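2023-11-08
Posted by Sølve Kvam

Switching the house to a mobile broadband contract

We gave up on the fixed line last month. The copper into Hodholm has been getting worse for years, and the last engineer who came out said the cable from the cabinet would not be replaced before the whole exchange is shut down. So I cancelled it and signed up with Sullotow for a 4G router and an unlimited data SIM.

The old line gave us 8 Mbps on a dry day. The new one gives me anything between 11 and 60, depending on the time and on where the router sits. Evenings are the slow part. Between seven and nine it drops to the bottom of that range, and my guess is that everyone else on the same mast is watching television.

Placing the router took most of a weekend. The signal app said the mast was to the south-west, which meant the kitchen window, but the kitchen has a metal blind and the reading there was poor. Upstairs was much better. I went from room to room with a long extension lead, left the router for ten minutes in each and wrote down the speed. The back bedroom won.

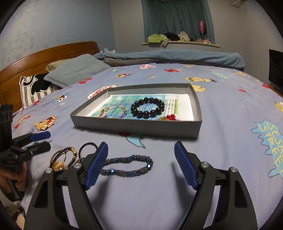
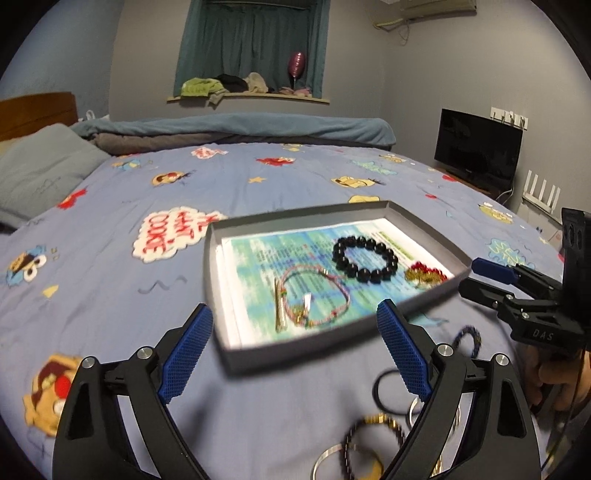
The router is now to the right of the television, with a small external antenna stuck to the window glass. The antenna is a Fitell, bought second-hand, and it made more difference to upload than to download. Uploads went from 2 to 8, and I can now send a set of files to work without leaving it running overnight.

The contract is the part I would look at more carefully next time. Unlimited is the word on the front page, but the terms say that after 1,000 GB in a month the speed can be reduced at busy times. We won't get near that. A bigger annoyance is that the price goes up every January by inflation plus a bit more, and you can't leave over it. I asked in the shop and was told all the networks do the same. Ķēniņš, two doors up, is on a rolling monthly deal and pays slightly more, but he can walk away when he likes.

One more thing to check is the phone. Our landline number went with the copper, and I had to ask for it to be moved to an internet phone service before cancelling – if you cancel first, the number is lost. The transfer took eleven days and two calls.

I'll post the evening speeds again after the winter, when the leaves are off the trees by the road.

Get new posts by email. You can unsubscribe at any time.

© Sølve Kvam | Contact | Back to top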